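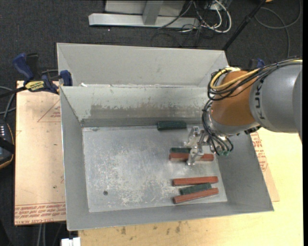

My metal bin on the table, with the green and red blocks in it

Forum: Workshop Storage and Small Parts
Topic: Bare metal bin, scratches on the floor. Line it or leave it?

viola_sanna
Hello to all. I have a question about a sheet-metal bin, and I hope this is the correct section. The bin is large and gray, and it stands on a light wooden tabletop. We keep rectangular blocks inside, dark green ones and reddish-brown ones. The red are longer than the green.
The floor of the bin is bare metal. You can see in the photo that it has many pale scratches and scuffed patches, and the worst area is from the center to the front. I bought it used in October from a closing shop, together with a shelf which I do not like so much.
My questions are these:
Should I put a liner on the floor, and if yes, which material?
Can the scratches be polished out, or is it a waste of my evening?
The blocks slide when I carry the bin, and then they lie at all angles in one corner. How do you prevent this?
Thank you in advance, and please excuse my English.

hagos.m
Your English is fine. Leave the floor as it is. It is a bin, it will be scratched again next week. I have two metal bins in my garage and I wash them with dish soap two times in a year, and this is all the care they receive.
If you polish one part, the part beside it will look worse. I made this mistake with a steel sink.

Henok_T
I disagree with hagos.m about the liner. Bare metal is noisy. If you drop a block in it, the whole room hears. I put a rubber mat in mine and I am very satisfied. Cut it a little smaller than the floor so you can lift it out with your fingers. Mine was 7 mm too wide at the first try and it made a wave in the middle, so please measure two times.

viola_sanna
Thank you both. The noise is true, I did not think to mention it. My neighbor below did mention it.
Henok_T, does the rubber leave a smell? The bin is in a room where we also sit and read.

Henok_T
The first days yes, a strong smell. I left the mat on the balcony and then it was acceptable. Felt has no smell, but it collects dust and small chips, and you cannot wipe it. The mat I have is from Malix, the ribbed one. The smooth one I would not buy again, because dirt goes under it and you do not notice.

hagos.m
And this is exactly my argument. Dirt and water go under the mat, you do not see it, and then you have rust. With a bare floor you see everything.

Shahram Taheri
I want to ask about the small round hole near the front left part of the floor. Is it a drain hole, or is a screw missing there? If it is for draining, I would not cover it with a mat, or I would cut the same hole in the mat. If something was screwed there, maybe you can use it to fix a divider. It would solve also your third question.

viola_sanna
I do not know what the hole was for. The seller did not know either. I asked him about the hole and he told me about his knee.
A divider is a good idea. How would you make it?

Shahram Taheri
I made mine from a strip of plywood with a slot in the middle and a second strip that crosses it. There is no glue, so it comes apart for cleaning. Make it lower than the walls. For long and short blocks I would not make equal spaces. Give the longer ones the longer space and let the short ones stand beside each other.
Sand the lower edge well, or it will make new scratches.

nahom_alemneh
Sorry to enter with a different opinion, but why carry the bin at all? A sheet-metal bin of this size is heavy even when it is almost empty. I would leave it on the table and take the blocks out into a small tray. Then nothing slides, you need no divider, and your wooden tabletop also stays nice. I am more worried for the tabletop than for the bin, to be sincere. The folded edges of these bins can mark soft wood very badly.

Henok_T
Good point about the table. Four felt pads under the corners, the self-adhesive type. Even hagos.m cannot be against this.

hagos.m
I am not against pads. I am against the mat.

viola_sanna
I lifted one corner after reading this, and there is already a line in the wood. Small, but I can feel it with the nail. So the pads come first, this evening.
For the inside, I will try the plywood cross from Shahram and no mat for now. If the neighbor complains again, I will buy the ribbed mat and cut an opening for the hole.
One more small thing: does somebody have a good product for cleaning the cloudy marks on the metal? I tried vinegar with water and I see no difference.

nahom_alemneh
Warm water, a drop of dish soap, and dry it immediately with a cotton cloth. If the marks stay after this, they are in the surface and you can stop rubbing.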